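2018-06-06
By the Lenura transit desk
6 min read

Speaker notes: What the free month told us, and what it didn't

Start without the title slide. Ask the room who has ridden a bus this week. Then ask who drove here. Wait for the hands to go down before going on.

I was asked to talk about the Celcombe busway as a success story. I'd like to be more careful than that. The line opened in January, it was free for the whole of that month, and a lot of people got on it. Those are the facts everyone agrees on. What I don't accept is the sentence that usually comes next, the one where the free month proves the city wants bus rapid transit.

A free month proves that people like free things. Some of them would have walked. Some of them rode end to end with the kids to see what it was like, and good for them, but they aren't commuters and they shouldn't be in a slide about commuters.

(Pause. Somebody from the operator may want to jump in at this point. Let them, but keep it short.)

The route, for anyone from out of town. It has 8 stations, running from Nimunwood in the north to the river market. Six of them are in the median with proper raised platforms. The last two are ordinary curb stops with nicer signs. The map draws all of them the same way, and I think that's a small dishonesty. If you have to climb steps to get on and the driver has to check your ticket, you are on a bus, and the bus will take as long as a bus takes.

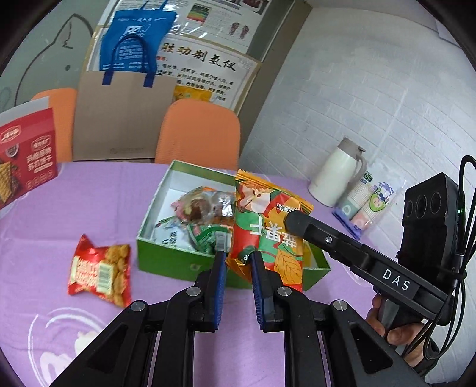 Next, the lane. The plan promised a separate lane the full length. What got built is a separate lane until you reach the Unnithan interchange, and then paint. Go and stand at Unnithan at half past five. Taxis in it, delivery vans in it, private cars edging over to turn right. The bus sits behind them with everyone else. Whatever time it gained over the first stretch, it hands back in the last mile, which happens to be where most riders want to go.

I've heard the answer to this, which is enforcement. Cameras are coming. They were coming last year too. I would like to see one fine before I put enforcement in the benefits column.

Slow down for the ridership part, people tend to write it down.

The figure that got into the papers was 3000 boardings on opening day. Fine. An opening day has a band and balloons. The figure I would rather you took home is 429, the boardings at Nimunwood on an ordinary working day after fares came in. Nimunwood is the end of the line, it has the big park and ride lot, and it was supposed to be the station that took cars off the road. Is 429 bad? I don't know. Nobody published a target for that station, so any number can be called encouraging, and this one was.

Note to self: don't get drawn into defending the old number 6 bus. It was slow and it was late. But it stopped outside the clinic, and the busway doesn't. When the 6 was cut back, its riders were counted as new riders on the busway. They were the same people with a longer walk.

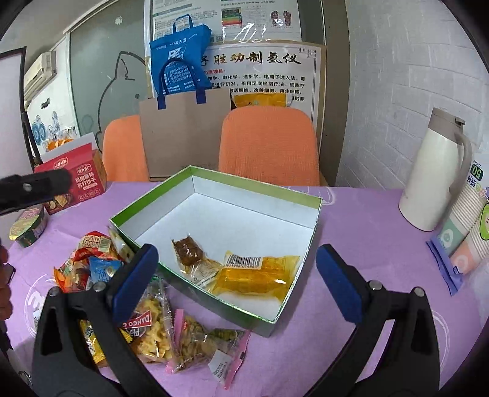
On congestion. The claim is that traffic on the main road has eased. Maybe. School holidays fell inside the period they measured, and the bridge works finished shortly before it. Either of those would move traffic on its own. I've asked for the counts from the side streets and haven't been given them. If you take a lane away from cars on one road and only count cars on that road, you will find fewer cars.

Say clearly that I am in favor of the thing. People hear doubts and assume you want a highway. I ride it. On the median section it is the best bus I have used in this region, and the level boarding works well for wheelchairs and strollers. My complaint is with claiming the result before it's in.

What I'd ask for, if anyone on the council side is in the room:

Curbs at Unnithan, real ones, before any money goes to a second line.

Boardings by station, every month, including the dull months, with transfers from cut routes shown separately.

A stop for the clinic. I don't much care whether it's on the busway or on a restored 6.

A before and after count on the side streets, done by someone who wasn't paid to build the line.

If there's time, tell the fare machine story (two machines at the river market, both taking coins only, and a line of people holding cards). If we're running late, skip it and go straight to questions.

Likely question: would you keep it free? Answer: show me what it costs and what else that money would buy. A bus every six minutes with a fare beats a free one every twenty, at least for me.

Likely question: is the second line going ahead? Answer: I've seen the drawing. I haven't seen the budget.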